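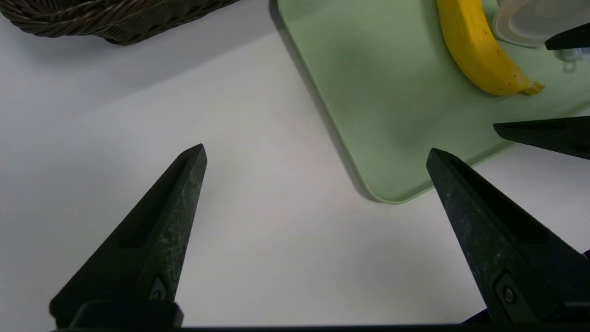

T. Amarasinghe

Containers and Everyday Life, Skarden Evening School
Notes for lecture 4, updated 20/01/2018

Last time we finished with clay pots and the problem of their weight. Today we go on to woven containers. Please read pages 10 to 30 in the course reader before you come, and bring the map of the Buvano valley from the first lecture.

1. Why woven things are hard to date

Plant fibers rot. In most soils a basket is gone long before the pot that stood next to it. We therefore know old baskets mainly in two ways: from very dry or very wet places, where the fibers survived, and from marks. A pot that was set down on a mat while the clay was soft can keep the pattern of the mat after firing. For this reason the bottom of a pot is sometimes more interesting to us than the painted side.

2. Main techniques

Coiling: a bundle of fiber is laid in a spiral and each turn is sewn to the one before. It is slow work, but the wall can be very tight.

Twining: two or more weft strands go around each warp strand and cross between them.

Wicker: a flexible weft goes over and under stiffer stakes. The ends of the stakes must be closed at the top, and the border is where beginners have the most trouble.

Plaiting: flat strips cross each other, often with no clear difference between warp and weft.

Many baskets mix these. Describe the base, the wall and the rim separately in your homework – one word for the whole basket is not enough.

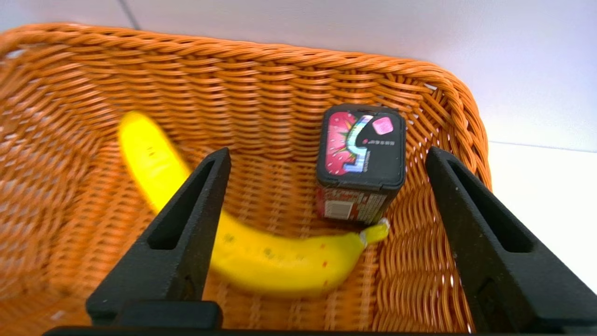

Fig. 1. Wicker basket with a thick, rolled rim.

3. Baskets as measures

In our local example, the market at Grisov, grain was sold by the basket, and the seller and the buyer did not always agree what a full basket was. Heaped or level? The market rules give some 2,000 words to this question, and I will hand out a short part of them.

Homework for February

Choose one container from your own kitchen. Write one page on how it was made and what it replaced. Drawings are welcome – a pencil is enough.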